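Section 4: Setting Up Location Sharing and History

Welcome to our favorite part of the Cendetura app! By the end of this section you'll decide who sees where your phone is, how closely they see it, and how long the record is kept. Most people finish in one sitting, and you can change every setting later.

Before you start

Make sure your phone is charged and signed in to the Cendetura account you made in Section 2. If you share a family plan, each person needs to do these steps on their own phone. You can't switch on sharing for someone else, and we think that's exactly how it should be!

4.1 Choose what the app can see

1. Open Cendetura and tap the round menu button at the top left.
2. Tap Location, then Access.
3. Pick one of the three levels: Off, While Open, or Always.
4. Your phone will ask you to confirm. Tap Allow.
5. Go back to the Location screen. A green dot means the app can read your position.

Note: Start with While Open. It covers check-ins, meeting up with friends and the very handy "I'm here" button. Always is only needed for arrival alerts (see 4.4).

4.2 Set how exact your position is

1. On the Location screen, tap Detail.
2. Drag the slider. At the Exact end, your contacts see your spot on the street. At the Area end, they see a shaded circle.
3. Tap Preview to see your own dot the way other people will see it. Try a few positions, it's fun to watch the circle grow!
4. Tap Save.

The circle can be as small as 300 feet across. You can also give each contact a different level, so your sister gets the street corner and your bowling team gets the neighborhood.

Caution: Area mode hides your position from your contacts. It does not hide it from your cell carrier, which has to know which tower your phone is using to connect a call. No app setting changes that.

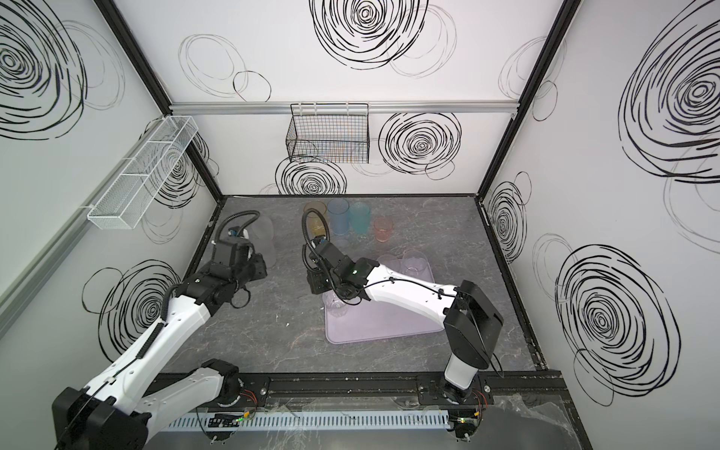
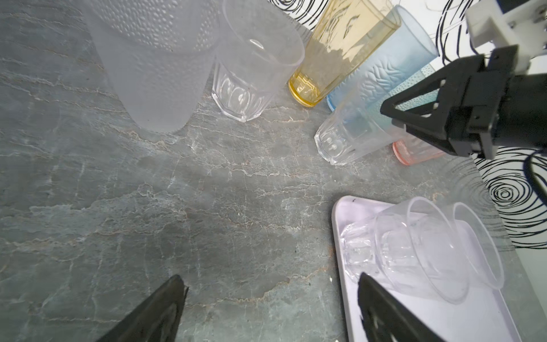

Figures 6 and 7. Gray marble-patterned work surface, two views.

4.3 Add the people you trust

1. Tap People, then the plus sign.
2. Type a phone number or scan the other person's code.
3. Choose a time limit: One Hour, Until Tonight, or Until I Stop.
4. Tap Send Invite.

The invite stays open for 20 minutes. If it runs out, send a new one. You can have up to 181 contacts on your list, though a short list is much easier to look after.

Note: Contacts who use the older Kaewsai app can accept an invite, but they will see Area mode only, whatever level you pick.

Caution: Until I Stop means just that. The app sends a reminder every month, but it won't end the sharing for you.

4.4 Turn on arrival alerts (optional)

1. Set Access to Always, as in 4.1.
2. Tap Places, then Add Place.
3. Move the pin to the front door of the place, and give it a name you'll recognize.
4. Choose who gets the alert, and whether it goes out when you arrive, when you leave, or both.

Alerts usually go out in about 20 seconds. In tall buildings and parking garages they can take longer. If you use the Konarach add-on, its places show up here in purple and can be edited only from the add-on itself.

4.5 Keep, shorten or erase your history

1. Tap Location, then History.
2. Under Keep For, choose One Day, One Week, or Nothing.
3. To clear what's already stored, tap Erase Now and enter your passcode.
4. Wait for the check mark before closing the app.

We love the Nothing setting! Live sharing still works beautifully with it, and no trail is saved to your account.

Caution: Erasing can't be undone. If you want a copy, tap Export first.

If you see error 568, the phone's clock doesn't match the server's. Set the clock to automatic, restart the phone, and repeat step 3. Firley tablets need version 3 of the app or later for this screen to appear.

Next: Section 5, Pausing Sharing in a Hurry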